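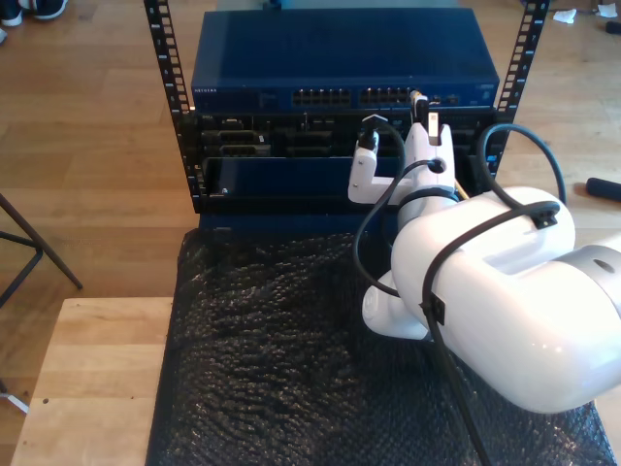

Fig. 1. Arm at the rack, plug held in the gripper.

Plaria patching cell, maintenance and set-up meeting
Hukthorpe workshop, Jan 22, 2023
Present: cell maintenance, controls, test rack, stores
Apologies: safety

1. Minutes of the previous meeting
Accepted with one correction. Under item 4, "wrist clamp" should read "wrist band".

2. Cable routing on the arm
Maintenance reported that the gripper cable had been pulling at the wrist when the last joint turned past its usual range. The free loop between the clip on top of the arm and the rack side has been lengthened by 40 mm. Controls asked whether the longer loop could catch on the rack rail. Maintenance had run the full approach path at low speed and found no contact, but had not tried the retract path from the lowest ports. To be done before the speed limit is lifted.
The strap on the upper arm is to be checked for slip at the start of each shift. Stores holds spares.
Action: maintenance to run the retract path and record the result in the cell log.

3. Gripper fingers
The current fingers have completed 300 insertions since fitting. Wear on the gripping faces was measured and is within limits. Change interval stays at 330 until there is a second set of readings. Stores has one spare pair; a further order has gone to Hodžić, delivery not confirmed.
Controls noted that the closing force was lowered after a plug body was marked during testing. The new value is saved in the cell settings but has not been copied to the backup. The backup still holds the July values and must not be loaded.
Action: controls to update the backup and label the old copy.
Action: stores to get a delivery date from Hodžić.

4. Rack position
The switch and server stay in their present order, switch on top. The test rack section had asked to move the switch down one position for easier access by hand. Not agreed — every taught point on the switch ports would have to be taught again.
The rack is to be checked against the arm base with the setting gauge after any work that involves leaning on or lifting the rails. Two shifts in January had no gauge entry in the log.
Action: test rack section to enter gauge readings for every shift.

5. Work surface
Bubble wrap remains in use under the arm. Maintenance would prefer a fixed mat, as the wrap has to be laid again whenever the rack is shifted. Trovmont has quoted for a cut mat with a lead time of 8 weeks. Deferred until the rack position is signed off.

6. Any other business
Floor around the cell to be swept and tools returned to the board at the end of each shift.
The joint grease record is kept in two places. Maintenance will keep the paper sheet and close the other.

Next meeting to be called once the retract path result is in.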